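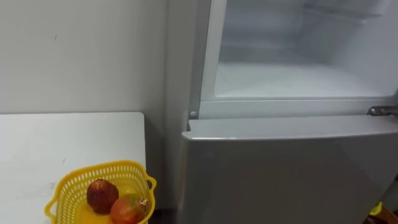 I have been trying to learn Hungarian since March and I would like to report that I can now order soup. I can order soup really well! What I can't do is follow a single thing the waiter says back to me, so I nod and whatever comes, comes.

The whole thing started with my grandmother's letters. There's a shoebox of them, 58 in all, most of them from her cousin Mariann Sipos, who stayed behind when the rest of the family moved. My mother could read them and never wrote down what they said, and I was a teenager and didn't ask. So now I'm a grown woman with flash cards.

My goal for the year was 2,000 words. I'm at 623 (the app keeps count, I don't have that kind of discipline). A good chunk of those are food, and another chunk are things like "railway" and "zookeeper" that the app is very keen on for some reason. I still get the two kinds of "o" with dots mixed up, the short one and the long one, and my teacher, Viktória Gál, makes me say them back and forth until I start laughing and have to drink some water.

We meet online at seven in the morning, which is after lunch for her. She doesn't do worksheets. She just asks me what I did yesterday and waits. And she can wait a LONG time. The first few weeks I went to bed rehearsing how to say I'd bought a lamp, and then she'd ask what color the lamp was and I'd be sunk.

The endings are the part that gets me. English puts a little word in front, like in or on or from, and Hungarian sticks it on the back, and then the vowels have to match, and then there's a different one depending on whether you're going into the house or already in it or coming back out. I made a chart. I spilled coffee on the chart. I made another chart and that one is taped inside the cupboard where I keep the mugs, so at least I see it every day.

Last week I finally opened the box and tried a letter. It took me two evenings and the dictionary to get through one page, and Mariann's handwriting did not help (her r's and v's are the same letter as far as I can tell). It's mostly about plums. There was a late frost, somebody named Gyula Pintér borrowed a ladder and hadn't brought it back, and she wanted to know if my grandmother had gotten the buttons she sent.

I want to know about the ladder. The next letter is four pages long and I've gotten as far as "Dear."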